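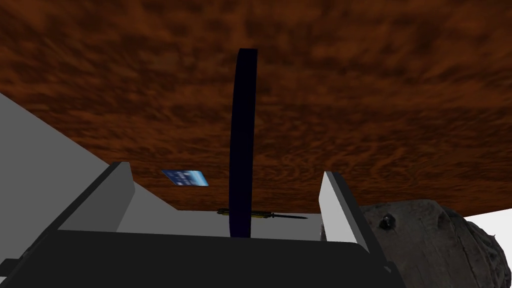
Gripper's-eye view from the simulator, with the knife lying between the fingers.

I finally made it out to the Gretau workshop's open evening in January, after promising Vesna Krasniqi for most of a year that I would. She's building a robot arm there with whoever shows up (the project is called Moneck, don't ask me where the name came from), and I'd only ever seen it in the blurry clips she sends at midnight.

The place is up a flight of outside stairs behind a tile shop. I got there a bit before 7 and the big room was already loud. There was a laser cutter going, two people were arguing over a drawer of screws, and somebody had made a huge pot of lentil soup. I had a bowl in my hand before I had my coat off!

Vesna had her laptop set up at the far bench and wanted to show me the simulator first. I'll admit I was hoping to go straight for the hardware, but I ended up pulling over a stool and staying there for most of the evening. You get the view from down by the gripper, looking out between two light gray fingers, and it takes a minute to get your bearings. The wood grain filling the top half is so swirly and reddish that I took it for a planet. There's a knife with a gold-colored handle, a little blue card off to the left, and a great lumpy gray rock crowding in on the right. I asked about the tall dark blue band that runs down across the middle of the knife and got a ten-minute answer about how hard it is to plan a grasp when something blocks your view of the thing you want. Good answer, though. I wrote half of it on a napkin.

She let me drive for a while with an old game controller. I was terrible. My first attempt went straight down into the gray surface and the whole simulated arm started shivering, which got a cheer from the soup end of the room. Vesna says the program she wrote does a lot better than me, and she's logged 1138 practice runs with it so far. She wants to hit 2000 before she lets it try the same moves on the real arm. The log is a plain spreadsheet with a comments column, and some of the comments are not printable.

After that we did get to the hardware. The real Moneck is bolted to a slab of old kitchen counter, and it's smaller than I'd pictured, maybe as long as my own arm if I stretch. The elbow joint is on its second redesign. The first one was printed in one piece and cracked along the layers, so now it's two halves with a bearing pressed in between, and you can feel the difference when you move it by hand. It's so smooth! The wiring is still a bird's nest and she knows it.

I also had a quick look at Nadatura, the plant-watering setup on the next bench, but its pump was in pieces and I didn't want to hover. And I missed the Jacquet loom demo completely because I was busy shivering a robot. Next time.

If you want to go, bring slippers or thick socks (the floor is concrete and freezing) and a few bucks for the soup jar. Parking behind the tile shop is fine once they've closed. Vesna has promised me another turn with the controller, and I've been told to practice on something cheaper first.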